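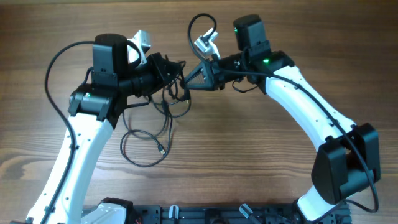 Fiction > Short Stories > October

A Word to Subscribers

The editors of the Strachan Quarterly extend their respects to all 692 subscribers at the close of a difficult year. It has been the custom of this publication to offer a message of encouragement at such a time. The message was to be written by Miss Rhona Urquhart, who has written it for 18 years, and she has declined.

Her letter of refusal was received at the Dustell office in the afternoon mail. It ran to two lines. She stated that she had wished the readers courage every year and did not know whether any of them had used it.

The board met the same evening. Mr. Ruaridh Gourlay proposed that last year's message be printed again with the weather altered. Mrs. Catriona Gunn observed that last year's message had itself been taken from the year of the Clorkberg flood, and that the word "waters" had been left in it. The motion was withdrawn.
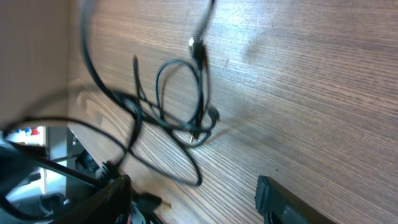

Black cables looped over a wood-grain surface.

It was then resolved that the readers should be consulted. A notice was placed in the window, inviting any subscriber who had been encouraged by the Quarterly to say so in writing. For nine days there was no reply. On the tenth, a postcard arrived from Lorna Yule of Plundura, who had let her subscription lapse and wished this to be understood.

She wrote that her mother had cut out the message each year and pinned it inside the pantry door. After the funeral she had taken them down to paint. The paint was still in its can. She had read them all standing up, found them much alike, and put them back in order.

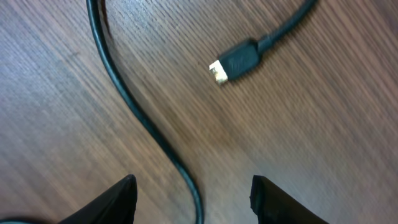 The Board's Reply

Mrs. Gunn carried the postcard to Miss Urquhart's house in person. The minutes record that she was given tea, that the card was read twice, and that Miss Urquhart asked how large the pantry door was. Mrs. Gunn was unable to say.

The message was delivered to the printer shortly before six the following morning. It is shorter than in former years, so that it may be pinned beneath the others. The board has approved it without amendment and has directed that one copy be sent to Plundura at no charge.

Recent stories
The Second Clerk at Clorkberg
Minutes of a Quiet Meeting
What the Ferry Office Kept
A Notice Regarding the Bell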